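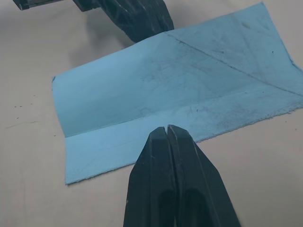
Hello again, paper people! I'm looking for makers to join the Setside travelling book swap, which is back for another go after the long gap since December, and I'd love to have some new names on the list this time. If you've never done a travelling book, it goes like this: you start a small handmade book, you fill the first spread, you post it to the next person, and it wanders from kitchen table to kitchen table until it comes home to you full of other people's work. The theme for this round is Weather, and you can take that as loosely as you like. A light blue sheet with a good few creases in it, like the one at the top of the page, already says "sky over the allotments" to me, and I wouldn't do a thing to it except stick it down and add a bird. You may want three layers of stamping and a die-cut umbrella. Both very welcome!

I'm after 20 makers altogether. Eight places have gone to people from the last round (hello, you lot, I've got your forms, stop emailing), so there are 12 left. I'll split everybody into small groups once I know who's where, so that the UK books aren't all sitting in airports.

Who I'm hoping to hear from

Anyone, really. You don't need a blog or a shop or a craft room. I work on the end of the ironing board most evenings. You do need to be over 18, able to get to a post office, and fairly good at answering emails, because a silent person in the middle of a swap is what gives me grey hair. Cardmakers are especially welcome as we've been a bit heavy on the bookbinders up to now, and they keep correcting my sewing.

If you're a total beginner, tell me, and I'll put you in a group with Hok-lam Yau. Hok-lam ran the beginners' group last time and wrote the folding sheet that everybody ended up using, me included. Overseas makers can join too, but please check what it costs to post a small padded envelope from where you live before you sign up. Yiğit Çınar is looking after the overseas group again and will be the one chasing you.

What you'd be making

A concertina book with a soft or hard cover, small enough to go through a letterbox. Past that it's up to you. I've had covers made out of cereal boxes and one made out of an old curtain, and both got home in one piece.

Please make your pages from something that can take a bit of glue. Thin printer paper goes wavy and then the next person has to work on a hill. Cartridge paper is fine, so is cardstock, and cloth pages are allowed as long as they'll lie flat when the book's shut.

No glitter that comes off. I'm still finding Skimmont's glitter in my slippers (Skimmont was the name of our first swap, back when we named them after villages we'd made up, and the less said about the post that year the better).

No wet-looking glue dots on the outside, no food, no pressed flowers going abroad.

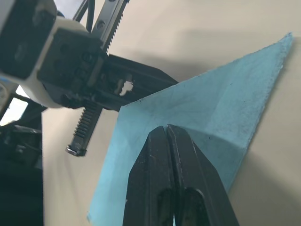

How the posting works

You get a fortnight with each book. That's from the day it lands on your mat to the day it goes out again, and yes, it does include the weekend you were going to spend at your sister's. If life gets in the way, send me a quick line and I'll shuffle the order. I've never told anybody off for being late and saying so.

Each book travels with a sign-in card in the back. Put your first name and the town you live in, nothing else, and please don't write your address inside the book itself. I'll send you the address of the next person by email when it's your turn. Get proof of posting every time, even if the queue is out of the door.

You pay your own stamps. There's no joining fee. Şimşekoğlu, the little paper shop where I do my Saturday mornings, is giving every new maker a bundle of offcuts to get going with, and I'll be packing those up myself, so forgive the wonky tape. You can ask for patterned or plain but you can't ask for colours. I tried that once.

A word about the pages

Most of the questions I get are about folding, so I'll answer the big one now. Yes, you can use paper that's already been folded, handled, carried about in a bag or rescued from a parcel. A light blue sheet like the one in this last picture would make a lovely run of pages for our theme, and I'd pick it over bright white any day, as you can leave bits of it bare and still have a sky. Score your folds with something blunt (I use the back of a butter knife) and press each one before you start the next. If your last fold doesn't meet the cover, trim the page and leave the cover alone!
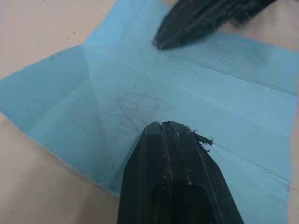 Joining in is easy, and I've tried to keep the form short. Email me at the usual swap address with Weather in the subject line and tell me your first name, the country you'd be posting from, whether you've done a swap before, and anything you can't have near you, such as scented inks or wool. Put a photo of one thing you've made if you've got one handy. It can be old, and it can be plain. A few scraps of torn dark paper along the edge of a light blue background, a bit like the ragged bits you can see against the blue in that picture, would do me nicely for a storm coming in, and I'd be thrilled to get a page that simple.

If you'd sooner write by post, it's Setside Swap, PO Box 1675, and do please put a return address on the back.

I'll reply to everybody, though maybe not the same day. Places go in the order I get the forms, and once they're gone I'll start a waiting list, which does move, as somebody always breaks a wrist or moves house. The sister swap, Clornetti, is for fabric postcards only and has its own list, so say so if you'd like to be on both.

Happy snipping, and tell your friends, especially the ones with neat handwriting.

Posted 29/03/2018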